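Went to the robotics open day at Grindham with Rory Baxter, who had a spare ticket and no other friends free. Notes follow, in the order I remember them.

Parking was in a field. The field had a sign saying FUTURE OF AUTOMATION and a man in boots waving us in with a flashlight.

You get a lanyard. Mine said VISITOR — NON TECHNICAL. I never told them that. I did ask the desk where the robots were while standing next to a poster of robots with an arrow on it.

Opening talk was by Anitha Kamath, who runs the manipulation group and is very good at slides. 17 of them. Slide four was a joke about dishwashers and I was the only one who laughed, so now I'm worried it wasn't a joke.

Main thing I learned: picking stuff up is hard. We've all been doing it since we were babies and getting no credit at all.

Also learned "grasp" is a noun here. As in "that was a good grasp" or "we lost two grasps before lunch." Rory has used it on a sandwich already.

Coffee was from Gourlay, the place by the bridge in town. Strong opinions on this in the line. Mine is that it tasted like a warm envelope, and I had two cups.

Second stop was a hallway of posters. One was titled "Toward Robust Placement" and had a graph that went up and then, near the end, kind of gave up. I felt close to that graph.

A kid asked Roald Öberg if the robot could beat him in a fight. Roald thought about it for longer than I would have liked and said it depends who gets to the power switch first.

Same kid: "what's it for." Roald: "putting things in other things." Best answer I heard all day, and there was a keynote.

They've got a partner site over in Tastildale doing the same tasks, and you could feel some rivalry there. Mhairi Tosh said their numbers were "interesting" in the voice my mother uses for my haircut.

Asked Mhairi why grapes. She said everyone asks why grapes. Then someone needed her on the other side of the lab, so I still don't know why grapes.

Groups of 12 for the lab part, 4 staff to keep us away from the expensive bits. Ishbel Cowie did our safety briefing, which was "don't lean on anything," repeated with feeling.

I leaned on something. It was a wall. She still looked over.

OK, the actual work. Small table, toy grapes, bowl. I have been to weddings with less tension.
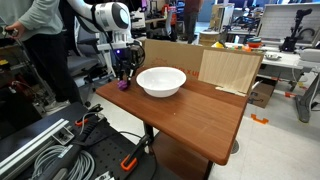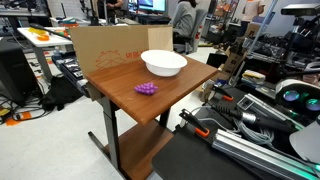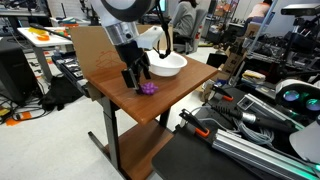

Toy grapes and the bowl, robotics lab, Grindham open day, Apr 9, 2018

Rory says he could do it faster. Rory once took a whole evening to get a duvet into its cover, so I'd like to see the data.

There was a gift shop, by which I mean a folding table with pens. Took a pen. Excellent grasp.

Balen is supposed to have one of these days later in April. If anybody's going and has a seat in the car, I'm around, and I can bring better coffee.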